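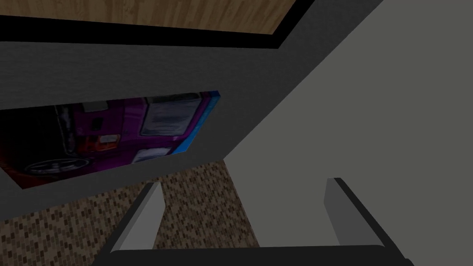
Our Ornel rep says the simulation package pays for itself before the arm is even out of the crate, and that most shops our size sign up for it along with the hardware.

I'm less sure, so I'm asking here before I send a purchase order. We do small-batch packing for Astotgate and want a robot with a plain two-finger gripper, running by September. The quote has the arm, the gripper, an install fee, and then a line for Botum (the simulator) at $800 a month with a nine-month minimum. That line bothers me. I've had the trial open for a week and what I mostly have is gripper-camera views of an open gripper in a room with gray walls, a brown patterned floor and a purple car poster. It looks decent. I can't tell what I'd be paying for.

Should I budget for it, push back, or drop it and put the money into spare fingers and more install time?

*toteline_ops, 21 June 2022*

---

**slowfeeder**

Push back. A simulator will tell you whether the arm can reach, whether the fingers open wide enough for your widest item, and whether the wrist bumps into your shelving. All good to know, and all things you can learn in a couple of weeks if somebody loads your real layout. The stock room is for learning the buttons. If the rep hasn't asked for your bench height and carton sizes, he's selling you the stock room.

What it won't tell you is how your shrink wrap behaves. I have yet to see one get slippery bags right, and I've sat through plenty of demos. Fingers closing on nothing in an empty gray space always look great.

Look at where the clearances are tight, too. A finger tip can sit very near a panel edge on screen and you'd call it fine — on a real bench I want a lot more air than that.

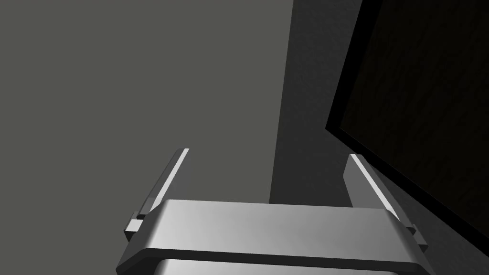
Can the simulator be bought for a shorter term than the quote says? Ask for two months with your own layout loaded, and get the price in writing before you agree to the arm.

Also check who owns the layout file when the license ends. Ours was locked to the account and we had to redraw the whole thing in Toom, which ate 16 hours I hadn't budgeted.

---

**mezzanine_rat**

just get it, downtime costs more than software

---

**quotes_in_triplicate**

I'd split the budget differently. Treat the quote as three piles: things that touch the product, things that keep people safe, and everything else. Simulation is in the third pile. So is the "readiness workshop" if they've offered you one (they will).

Before paying for any of it I'd want to see:

- your heaviest and your floppiest item as models in the simulator
- the real gripper with the real finger length, and not a generic one
- one full pick and place, with something between the fingers
- the same pick done on a demo arm, same day

If they can't manage the last one, I wouldn't put much weight on the other three. Spare fingers are cheap next to the license and you'll wear them out sooner than you think. Buy those first.

September is tight, by the way. Ask what the lead time on the guarding is. Nobody on our last job did, and the arm sat there waiting for a fence.

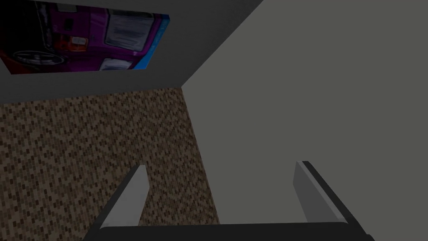

toteline_ops replied that the rep had come back with a two-month term, same monthly rate, but wanted a setup charge for loading the layout.

Sounds about right. I'd ask for the setup charge to come off the install fee, as they'll be using that same layout to place the base. Get the cell drawing as a PDF too, whatever format they keep it in.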